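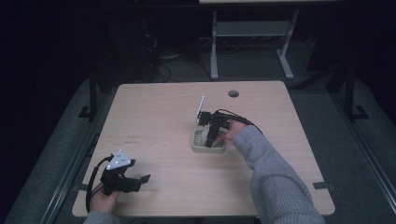 My sister wanted to know why I'd bring a table home from Stellton with a hole already in it. For cables, I said, and she said what cables, you own a lamp! Fine. But I'd hauled it up 3 flights and I loved it, rounded corners and all, even the faint marks that wouldn't come off with anything under the sink (I tried 2 sponges and some toothpaste). That night I dropped a button down the hole, just to hear it land. Carpet, so no sound. I got down on my knees and felt around until almost midnight, and the button wasn't there.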